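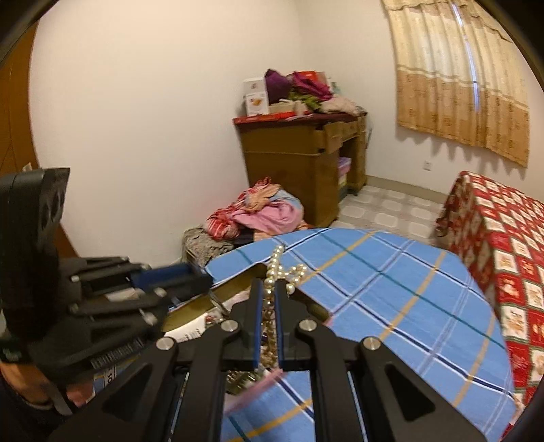 How do I store a pearl necklace so it does not tangle with my other beads?

Lay it flat in a soft pouch of its own, with the clasp closed, and keep the pouch on top of the heavier pieces.

Llinos Eynon
I want to add some details to my question. I have one long string of white beads from my aunt and several short ones with gold-colored beads. Until now they all lived together in one cardboard box, and every time I want to wear one I must first spend 10 minutes to open the knots. Is it better to hang them? My room is small and I have only one drawer free. Also I don't know if the long one is real pearl or not, so please tell me if this changes the answer.

Jae-in So
I had the same problem when I moved to Bullwood in June. Hanging is fine for plastic or glass beads, but real pearls are usually on a silk thread, and this thread becomes longer with the weight. So if you are not sure, please keep the long one flat.

For the knots, put a cloth on the table first, so the beads don't roll. Open the clasp. Find the loosest loop and lift it a little, then let the rest fall down by itself. Do not pull on the two ends. If the knot is very small, 2 blunt toothpicks can help, but go slowly near the thread.

Please don't use a closed plastic bag for a long time. Pearls don't like air which is too dry. After wearing, wipe them with a soft cloth that is a little damp and let them dry before you put them back.

Heo
I bought the Maltent drawer tray and it fits my drawer, but the parts are too short for a long necklace. I fold mine one time and it is okay.

Llinos Eynon
Thank you both. I will sew a pouch from an old pillowcase, and the short ones can stay in the box.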